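Keeping the two arms at Plavgate going

I'd been told to come early, so I turned up at Plavgate at 7 in the morning (on a Saturday, which shows how keen I was) and the technician who looks after the two-arm cell already had the kettle on. She'd rather I didn't use her name. "Just say the one with the hex keys," she said, and off we went.

First job of the day is cables. She runs a hand along each one from the base upwards, feeling for stiff spots. "I look at the loops before I look at anything clever," she told me. "If a loop's sitting wrong you'll get a fault at the wrist and spend all day blaming the software." I asked if she'd ever done exactly that. She laughed and said twice!

Then it's the bolts on the bases. The cell came over from the old site at Canania, and she reckons the move did it no favours. The log stood at 1,617 hours when I visited, and she'd last swapped a set of finger pads at 1,010. "They were fine, mostly. One had gone shiny." She keeps 6 spare pads in a drawer, along with a tin of screws she won't let anyone else sort.

What I really wanted to see was the gripper check. She puts a basket between the arms, brings both grippers up beside it and looks at whether they sit level. If one's low, she goes back to the shoulder and works outwards joint by joint, which can take 3 goes before she's happy. "You get an eye for it," she said. "My colleague at Baird does it all with a gauge and we argue about it constantly."
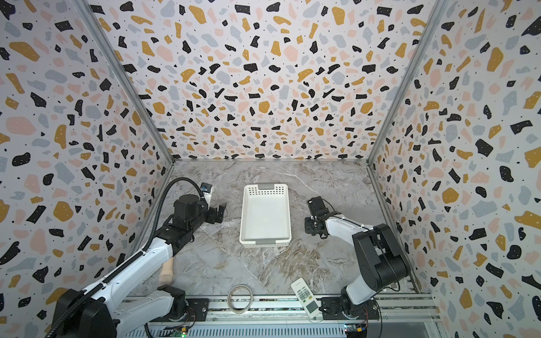 The two grippers either side of the basket at Plavgate.

I asked about the terrazzo walls, as they're a bit louder than I'd expected. "You stop seeing them after a week," she said. "I quite like the mustard bits."

Next on her list is a proper tidy of the wiring down by the right-hand base, and a replacement motor she's been promised by Dudar. No date for that yet, so she's ringing them again on Monday.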